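Costa Opens Guest House for Families of Patients in Likotach

LIKOTACH – Costa, the family company known for its small hotels, will open a new guest house in Likotach this February. The house is made for people who have a relative in the hospital and need a simple place to sleep near them.

The building was before a storage house of the company Carko. It stood empty for six years. The work was led by the architect Minoru Maruyama and took 2,000 hours.

Guests leave their outdoor shoes at the entrance and wear house slippers inside – a custom which the team wanted from the first day. 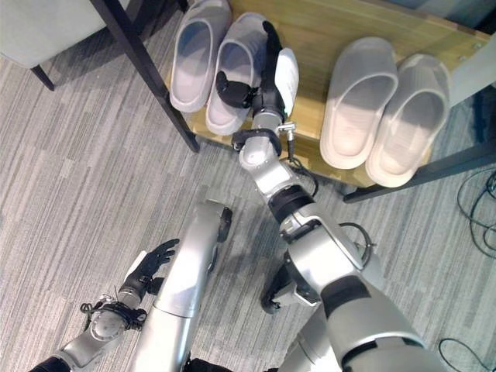
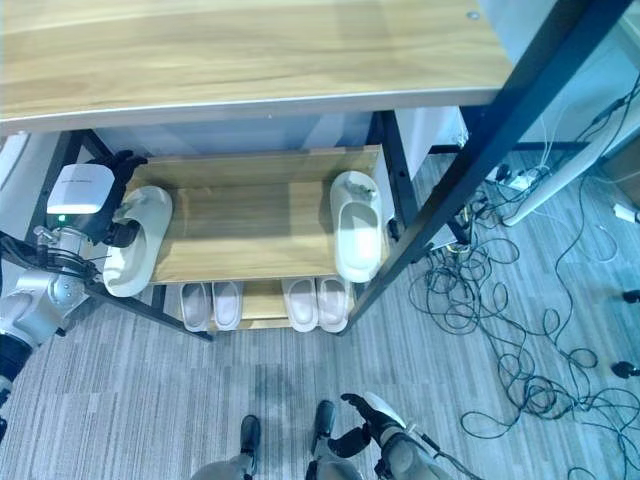

"Many of our guests will come back late and tired," said Octavio Toledo, director of Costa. "We want that they can sleep, wash their clothes and cook a warm soup also at midnight."

The kitchen is open day and night. Families can stay for two nights without payment, and after this they pay a low price. The local foundation Ikum has given 3,000 towels and bed sheets to the house.

On Saturday the doors will be open for all neighbors from 2 p.m. Registration is not necessary. Journalists who wish to speak with Mr. Toledo or Mr. Maruyama are kindly asked to contact the Costa press office before the visit.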